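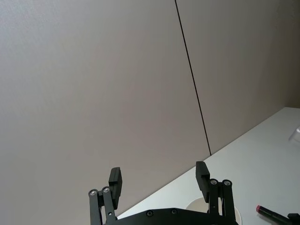
What do they show at the Orkine open day?

Posted by Gosling

My son and I are thinking of going to the robot open day at Orkine in May. It is a 23 mile drive. Has anyone been? Is it just talks, or do you see the arms doing a job? 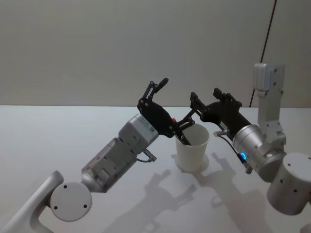
Pak-hei Fung

I went last year, on the Tuesday. You see real work. The table demo is two arms handling pens and a paper cup, and it runs over and over. They let in up to 300 people, so go early. The talk before it was long and mostly slides.
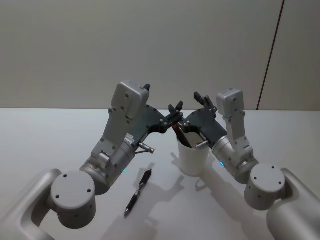 We stood close enough to see the fingers well. Staff took questions the whole time. Doors opened at 2 and we were out by four.

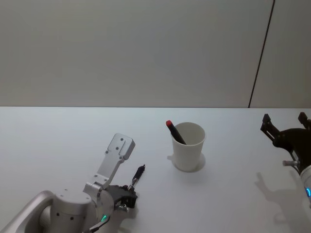
Pen in the left gripper, marker in the cup

Findness

never been but parking there is bad, use the Sadden lot and walk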